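Balogun card kitting cells, Pliltthorpe site
Periodic inspection checklist with comments, May
Inspector: Sheldon Sutherland
Scope: two-arm cell, mounting rail, tooling, cabling, operator handover

1. Access and stop controls
1.1 Stop button reachable from operator position: PASS
1.2 Stop tested from both arms: PASS
Comment: Operators used to load cards by hand and had no stop to test. Three of them asked who signs for it at shift change. The outgoing operator signs.

2. Rail and mounting plates
2.1 Plate bolts at marked torque: PASS
2.2 Rail free of movement under load: PASS

3. Cabling
3.1 Loops clear of gripper travel: PASS WITH COMMENT
Comment: Slack above the wrists is generous. Recheck after the next 200 hours.
3.2 Exposed wires at base: MONITOR

4. Work area and tooling
4.1 Card holder seated flat on tiles: PASS
4.2 Loose items outside the reach envelope: FAIL
Comment: Hand tools and the vase are to be logged on the cell sheet or removed. Operators report that the sheet has no line for them — line to be added.
4.3 Finger pads, wear and contamination: PASS
4.4 Tile surface clean: PASS WITH COMMENT

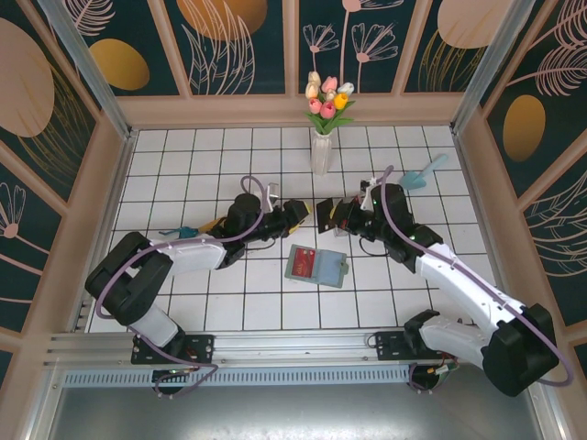
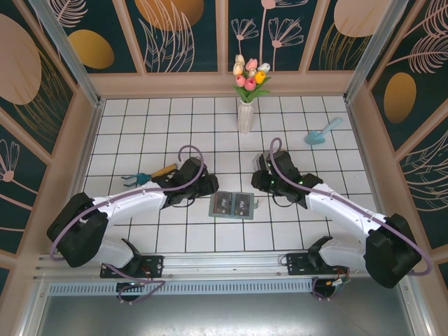
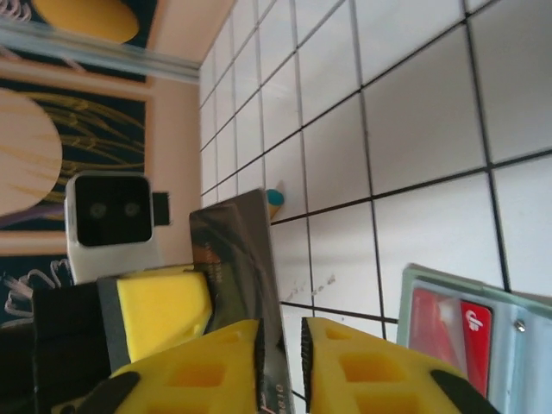
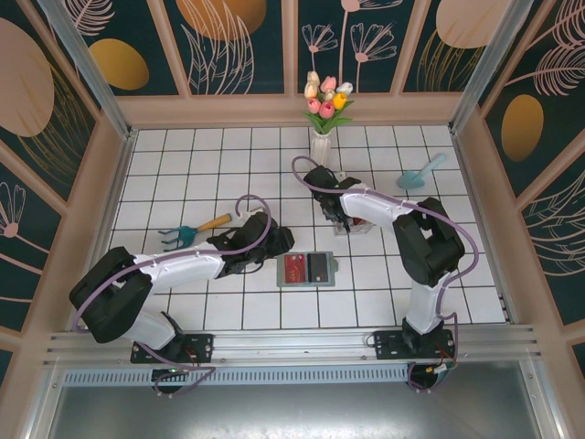
Item 4, work area and tooling. Third picture: wrist camera, card held between the fingers.

Comment on 4.4: Small brown specks on the tiles near the holder, third picture. Wipe down at end of shift. The task belonged to the bench packers and was dropped from the rota when the bench was closed. Reassign.

5. Staffing and handover
5.1 Trained operator on each shift: PASS
5.2 Refill and fault clearing covered by written procedure: FAIL
Comment: Procedure 451 still describes hand packing. The work is now refilling, clearing faults and checking finished holders. Operators stand less and watch more. Two asked for a 30 minute rotation between the cell and the Grosia label station. Supported by this inspection.
5.3 Faults logged by the person who clears them: PASS WITH COMMENT
Comment: 194 entries since the last check, nearly all without initials. Resus log template to be changed so that initials are required.

6. Result
Cell may remain in service. Items 4.2 and 5.2 to be closed before the next inspection.

S. Sutherland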